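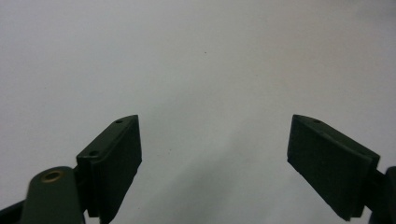

The green fingers, open, seen from the tool's own camera.

About Korkine

We gather examples for robots that learn by watching. People do everyday jobs with a gripper in their hand, the camera on the gripper records it, and the recordings go to teams who train robot arms. Small shop, 3 rooms, one long hallway we also use.

Started in a spare office behind a print shop. Two of us, one gripper, a folding table. The plan was to collect enough examples to teach an arm to put cups on a shelf. Took all winter. The cups part was easy, it was everything around the cups that ate the time: labels, naming, broken files, a screw that kept backing out. By spring other groups were asking if we could do the same for them, so that became the company.

What we do

Collecting. A person holds the tool, does the task, puts things back, does it again. Folding towels, loading a dish rack, opening drawers, sorting mail, wiping counters. We have a list on the wall and it gets longer every week.

Checking. Every recording gets watched by somebody who didn't make it. Start trimmed, end trimmed, wrong takes marked. We keep the wrong takes. Some customers want them, and they are filed seperately.

Writing it down. Each example gets a plain sentence saying what was done. "Put the blue bowl on the top shelf." Short words. If two people would write it differently we talk about it and pick one, then it goes in the wording book. The wording book is on its third binder.

Handing over. Files, sentences, calibration for the tool that was used, notes on the room and the lights. One contact person on our side from first call to last delivery.

The tools

Hand-held, two-finger, camera looking out past the fingers. Most of ours have printed fingers and we change them when they wear. The workshop bench is in the back room, next to the printer, and whoever is on bench duty does the morning check before anyone collects:

- fingers open all the way and close all the way
- both tips meet, no gap you can see light through
- linkage moves freely, no grinding
- screws snug
- lens wiped
- a few seconds recorded against something plain, then looked at on a real monitor, not the little screen

That last one catches most of the lens trouble. A speck is hard to spot with a cluttered kitchen behind it. On a pale blank background it's right there. Then somebody has to work out if it's on the lens or on the background, so you turn the tool a bit and look again. If it moves with the view, clean and repeat. If it stays put on the wall, fine, carry on.

Tool problems get written on the tape on the handle and in the log. Both please. New people forget the log.

How a collecting day goes

Doors at 8. Bench check done by 8:30, sometimes 8:45 if the printer is being itself. Morning block, two people per room, one on the tool and one resetting the table. Swap every half hour, wrists get tired and tired wrists make sloppy examples. Lunch is long on purpose. Afternoon block is shorter. Copying and checking from 3 on, and nobody leaves with recordings still sitting on a card.

We change things between blocks. Different table height, curtains open, curtains shut, other dishes, other hand. A learning system that has only seen one table thinks the world is that table. So we own a lot of tables. Also far too many mugs.

A normal order is 600 examples of one task. Big ones go to 1,000 and then we split them across rooms and across people, so it isn't all one person's habits. Left-handed collectors very welcome, we never have enough.

Projects

Plunska. Our kitchen set. Dishes, drawers, lids, sponges, the stuff under the sink. The longest running thing we do and the one new collectors learn on. Lids are still the hardest. Jar lids especially, two fingers don't love a jar lid.

Ogilvie. Laundry and cloth. Slow going. Cloth never lands the same way twice so resetting takes longer than the task, and we had to write a whole page on what counts as "folded". Went back to it in November with softer finger pads and a bigger table.

Vestora. Small parts in trays, mostly picking up and placing. Quiet work, good for people who like quiet work. Needs the most careful bench check of the lot becuase the parts are small and a finger that's a little off will miss them all day.

Who works here

Collectors, checkers, bench people, and an office of 2. Most have done more than one of those jobs. Backgrounds all over: restaurant kitchens, a theater prop shop, nursing, bike repair, a couple of engineering degrees. You don't need to know how a robot learns. You need steady hands, patience, and to say so when a take went wrong. We'd much sooner hear "I bumped it, bin that one" than find it three weeks later.

Collectors are paid by the hour, never by the example. Paying by the example gets you fast examples. Training is two paid days, the first mostly watching and resetting, the second on the tool with a checker beside you.

Privacy

We record in our own rooms, with our own stuff. Sometimes a customer asks for real homes. We do that only with a signed agreement from everyone who lives there, photos and mail put away first, and a walk through before the tool is switched on. Sound is off unless the task needs it. Faces that get in by accident are taken out at the checking step, and if you were recorded and want it gone, write to us and we'll find it.

What we don't do

We don't train the robots. People ask a lot. We run a small test on an arm in the back room to see that the files load and the motions make sense, and that's as far as it goes. We don't sell tools either, though we'll show you how ours go together if you're visiting. No rush jobs under two weeks, we tried and the checking suffered.

Working with us

Send a short note with the task, how many examples, what your arm and gripper look like and when you need it. Rough is fine. A phone video of the task is better than a ten page spec. We'll send back questions, then a small trial batch at a fixed price, and you look at that before anybody signs for the rest. If the trial is wrong we redo it.

Visits: afternoons are best, after the second block. Ring the lower bell, the upper one belongs to the dentist. Parking behind the building, not in front.

Jobs: we take on collectors a few times a year. Send a note saying which hand you use and which hours you can do. Resume optional.

Page last tidied in November. Prices are on the Orders page, the finger swap guide is under Workshop notes.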